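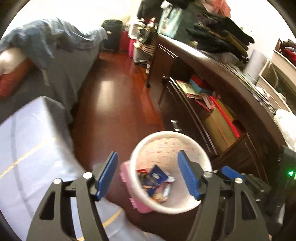
A supporting actor often has one scene to establish a character, so week 6 looks at what can be done with very little dialogue. Start with the objects within reach. Suppose the actor looks down into a round container with a white rim and sees a dark blue wrapper among smaller scraps of red, tan and silver. How long she looks, and whether she reaches in, tells the audience something before she speaks. Write down two different ways to play that look and bring them to class.

Our main example is the kitchen scene in Vatano. The sister has 12 lines in the whole film and 7 of them are here. Watch it once with the sound off. Note when she moves and when she lets the lead actor move around her. 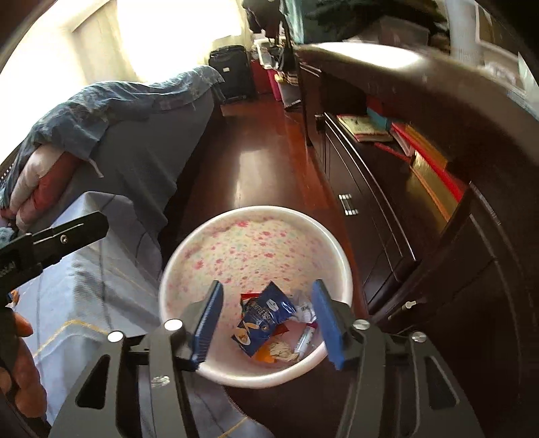
On the second viewing, listen for pauses. The script gives none, so every pause was chosen by the actor or added in the edit. Mark which you think is which.

Reading: the chapter on reaction shots in the course pack, through page 247. The Pralluldale interview is optional.

Written responses are limited to one page.

By Deisy Sánchez, Screen Acting, Kemeys
Last updated: 13 October 2026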